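Lab 6 handout: Comparing Grippers

Instructors: Cheuk-hei Kuo, Mariann Takács

Each pair runs the Hamel and the Brellow fingers through 20 picks apiece. Start with erasers. They are rectangular, forgiving and cheap, so naturally someone will want to skip them.

Log every miss, including the ones you feel were the table's fault. Then compare the wrist camera with the fixed one — they will disagree about where things are, and your write-up should say which you believed.

Report due 01/07/2022.

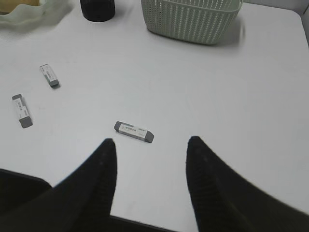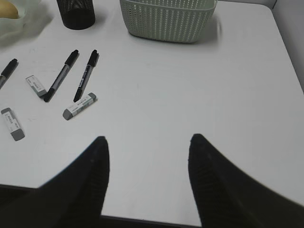
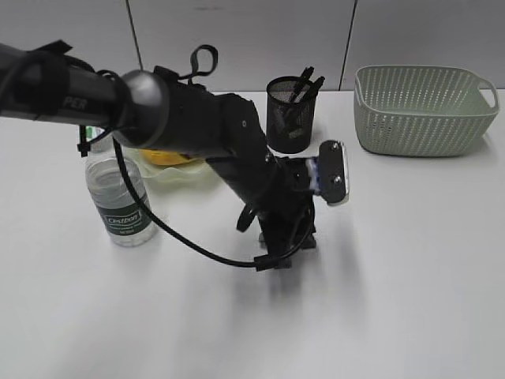
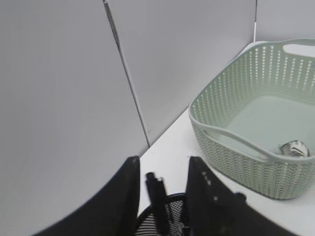 Fig. 1. Wrist camera (first, second, fourth) and fixed camera (third).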